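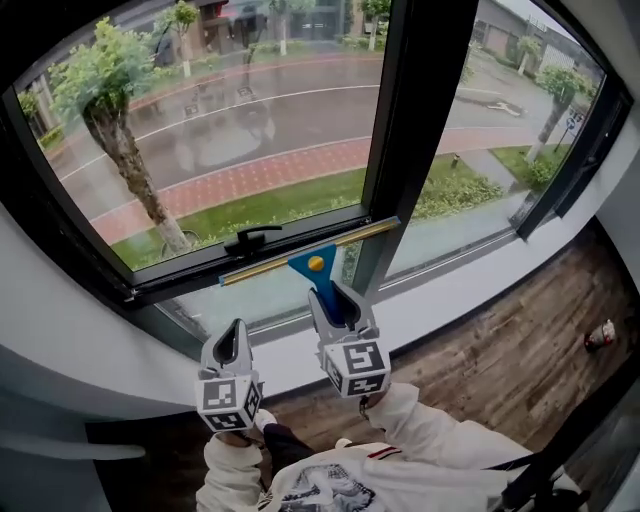 Squeegee at the bottom of the left pane, held in the right gripper.

Windows are my usual test case when someone asks whether machines can do housework yet. The surface is flat, the tool is simple and the result is easy to inspect. It still goes badly more often than floors do.

Most of the difficulty is in the contact. A squeegee blade has to stay pressed against the glass along its whole length, and the pressure has to hold while the wrist changes angle. Two curved fingers clamped on a handle give you one good grip axis and one poor one. If the handle rolls a few degrees, one end of the blade lifts and you get a streak. A person corrects that by feel. A policy trained mostly on camera images has to notice it late, from the streak.

The bottom of the pane is worse. The stroke ends a finger's width above the frame, there is a latch handle to steer around, and the sill limits how low the wrist can go.

Sneha Jaiswal and I went through 630 window strokes in February, all done by people using hand-held grippers. We threw out 102 for lost blade contact, and most of those were in the last part of the stroke. So the grippers themselves cost something, even with a human brain behind them -- I would take that as a ceiling for now.

Next I want to try a flat-sided handle. Lungile Visser thinks a softer blade would do more, and I have one on order.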